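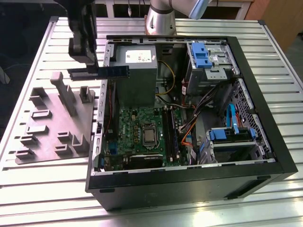 How should I report the success rate of a long robot task when an early failure blocks all the later steps?

We are teaching an arm to take parts out of a desktop computer and place them into a fixture tray beside it. One trial has eight stages (grasp the memory module, lift it clear of the case, place it, and so on until the drives). If the robot drops the memory, we stop the trial, so the drive stages are never tried. After 50 trials, only a small part were completed from beginning to end. My supervisor wants one number for the paper, but with one number our method looks much worse than what I see every day at the table. Is it correct to divide the successful stages by all stages, or should I count only the stages which the robot reached?

Posted by Hamidreza Mazandarani, November 29, 2025

Suqin Liang

Report both the full-task success rate and the success rate of each stage, where a stage is divided only by the number of times it was reached. The first number tells the reader if the system can do the job. The second tells where it fails. In your case there are 50 trials with eight stages, so 400 stages would be possible, and you must say in the text how many of them were started. Do not mix the two kinds of denominator in one table column.

If there is place for one number only in the abstract, it should be the full-task rate, even if it is low. Reviewers will look for it anyway and they become suspicious when it is missing.

Farhad Ebrahimi

I agree with Suqin, but I would like to add some points from our own work on the same kind of task, as we made several mistakes before we found a way which the reviewers accepted.

The late stages have few samples

In our first round we also had 50 trials and eight stages, and from the 400 possible stages the robot reached 258. The last stage was reached so seldom that one lucky grasp could change its percentage very much. Please write the raw counts next to every percentage and give a confidence interval. We used the Wilson interval, which behaves well with small samples. The simple normal interval can go above one hundred per cent, and this does not look serious in a paper.

There is a second problem, which I did not understand at the beginning. The trials that reach the drives are not a random selection. They are the trials where the earlier stages went well, perhaps because the case was lying in an easy position that day. So the rate for the late stages can look too good.

Start some trials in the middle

To correct for this, we made a second set of trials where a person prepares the computer as if the earlier stages were already finished, and the policy starts directly at the drive bay. For this set you get a full number of samples for each late stage. Then compare it with the rate from the complete trials. If both are similar, you can say that the stages are more or less independent. If the prepared trials are clearly better, the robot is leaving something behind which disturbs it later – in our lab it was often a cable which had moved a little during the memory stage.

Write in the paper exactly what was prepared by hand. In our first version we wrote only "reset to stage five" and one reviewer asked, rightly, what position the cables had.
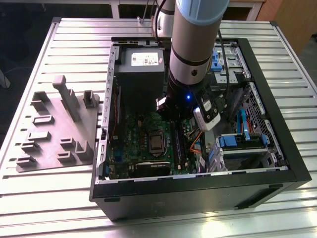 Decide what is a success before you begin

For each stage, write one sentence that two people can apply separately and come to the same result. "The part is removed" is too weak. Is it removed when it has left the connector, or when it is above the rim of the case? And if the robot holds it over the drive area and then lets it fall back, is that a failure of the lifting or of the transport? Our sentence for lifting was: "The part is above the rim of the case and is still in the gripper when the next motion starts."

We let two persons judge the videos separately. Where they did not agree, Amirhossein Rezaei in our group made the decision without knowing which method was running. He changed quite a few of my own marks, I must admit, always in the strict direction.

Retries

If your policy may try a grasp again, fix the maximum before the experiment. We allowed three attempts per stage and reported first-attempt success separately. A method which succeeds at the third attempt is still useful, but it should not receive the same mark as one which succeeds directly. Also, a person touching the computer during a trial ends the trial. I know it is painful when only a cable is in the way.

Bautista Bustos

I would just give the average number of completed stages per trial. It is one number, your supervisor is happy, and it gives credit for partial work. We do it like this at Pronstead and had no complaints.

Suqin Liang

@Bautista It is a good third number, but alone it hides a lot. Grasping, lifting and placing the same module are three stages, so a method which is only good with memory modules can have nearly the same average as a method which does everything half well. And another group may cut the task into different stages, then the averages cannot be compared.

Hamidreza Mazandarani

Thank you all. I will make one table with the counts per stage and keep the full-task rate in the abstract. I did not have prepared trials in the plan. Farhad, did you randomise the order of complete and prepared trials, or did you do them in two blocks?

Farhad Ebrahimi

In two blocks the first time, and I regret it, as the gripper pads had to be changed between them. Now we mix them from a list which is printed in the morning. It takes longer to set up, but the comparison is easier to defend.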